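Usent — tareas domésticas con dos brazos: ordenar la compra

Ficha del conjunto de datos, versión 2

Resumen

Usent reúne grabaciones de brazos robóticos teleoperados que recogen y colocan alimentos sobre una mesa. Lo publicamos para quien quiera comprobar por su cuenta hasta dónde llegan hoy las máquinas en una tarea doméstica corriente. La respuesta corta es que todavía no llegan muy lejos. Mover una pieza de un sitio a otro es asequible. Ordenar una compra entera sin que alguien intervenga sigue siendo difícil.

Contenido

— 300 episodios de teleoperación, cada uno de hasta 5 minutos.
— 37 episodios de evaluación, ejecutados por la política entrenada y sin operador a los mandos.
— Vídeo de cámara fija y de cámara de muñeca, posiciones articulares y apertura de las pinzas.
— Una instrucción escrita por episodio, en español y en inglés.

Los episodios de evaluación están en una carpeta aparte. No deben mezclarse con los de entrenamiento.

La tarea

El operador recibe una instrucción breve, por ejemplo «mete el pimiento en la cesta» o «saca la verdura verde y déjala en la mesa». El episodio termina cuando el operador lo da por bueno o cuando se agota el tiempo. Las piezas cambian de posición entre un episodio y otro, y también cambia la cantidad de piezas que quedan fuera de la cesta.

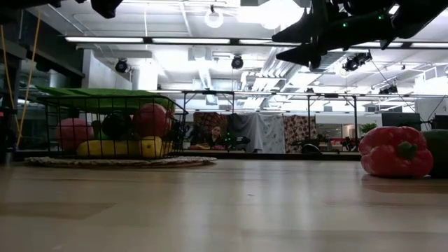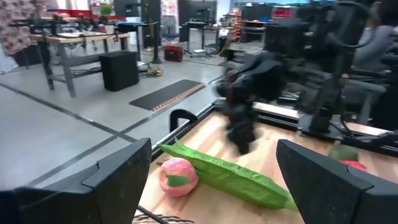 Las piezas largas dan más trabajo que las redondas. Si la pinza las toma por un extremo, giran y caen, y el brazo tiene que volver a empezar. Las hojas plantean otro problema: cubren lo que hay debajo y la cámara fija deja de verlo. En esos casos la política suele quedarse quieta o cerrar la pinza en el aire.

Etiquetas

Cada episodio lleva una de estas etiquetas: completo, parcial o fallido. «Parcial» significa que al menos una pieza acabó donde debía. La revisión la hizo Arwel James con el criterio descrito en etiquetas.txt. Los casos dudosos se marcaron como parciales, de modo que esa categoría es más heterogénea que las otras dos.

Limitaciones

El fondo no se ha limpiado ni recortado. Hay personas, equipos y telas a la vista en parte del material, y la luz viene del techo. Un modelo entrenado solo con estos datos puede aprenderse la sala. En la cocina de pruebas de Miltorthorpe, con otra mesa y luz de ventana, el rendimiento bajó de forma clara.

Tampoco hay datos de fuerza. No recomendamos usar el conjunto para sacar conclusiones sobre fruta madura, huevos o envases de vidrio. Para eso hace falta otra instrumentación.

Relación con otros conjuntos

El formato es compatible con Bogale, nuestro conjunto anterior de doblado de ropa, y los dos se leen con el mismo cargador. Fivdale, dedicado a clasificar piezas de taller, usa otra convención para la apertura de la pinza: cero es cerrada en Usent y abierta en Fivdale. Conviene convertir los valores antes de combinarlos.

Uso

Descomprima los archivos en una sola carpeta y ejecute comprobar.py, que verifica las sumas y avisa si falta algún vídeo. Los nombres de los episodios se mantienen respecto a la versión 1, pero las instrucciones se han corregido — quien tenga la versión anterior debería descargar al menos instrucciones.csv.

Los errores de etiquetado pueden comunicarse en el apartado de incidencias del repositorio, indicando el episodio y el segundo del vídeo.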